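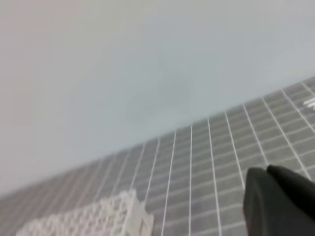
Grey mat with white grid lines, seen at a low angle

Ticket 369: sustain pedal drops out during recital recording
Product: Rendico stage piano
Status: closed in November

Hello, and thank you for such a patient service so far. I'm preparing the Ocampo nocturnes for a lunchtime recital at Enau, and whenever I hold the pedal through the long slow section the sound dies away after 30 seconds or so, as if I'd lifted my foot (I promise I haven't!).

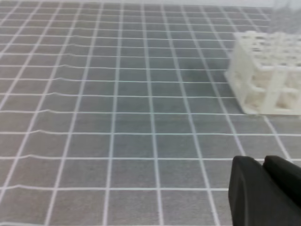

The pedal itself seems healthy, as I borrowed another from the Korkasholm rehearsal rooms and got just the same trouble. I then wrote out every dropout by bar and by beat, on paper ruled in squares like the grid on the mat, and they nearly all fall where the left hand is busiest. My buffer is set to 640, if that's any help, and polyphony to 16.

Reply from support: what a lovely clear report, thank you. Polyphony at 16 is very low for pedalled music, so the oldest notes get cut off to make room for new ones. Please raise it to the highest setting, save, and play the section again. 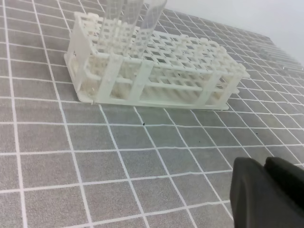 Will I need to record the earlier pieces again?
Only the ones where you can hear notes cutting out; the rest can stay as they are.

Update: played the whole set twice this evening, and every note rang on beautifully. Please do close this, with my warmest thanks.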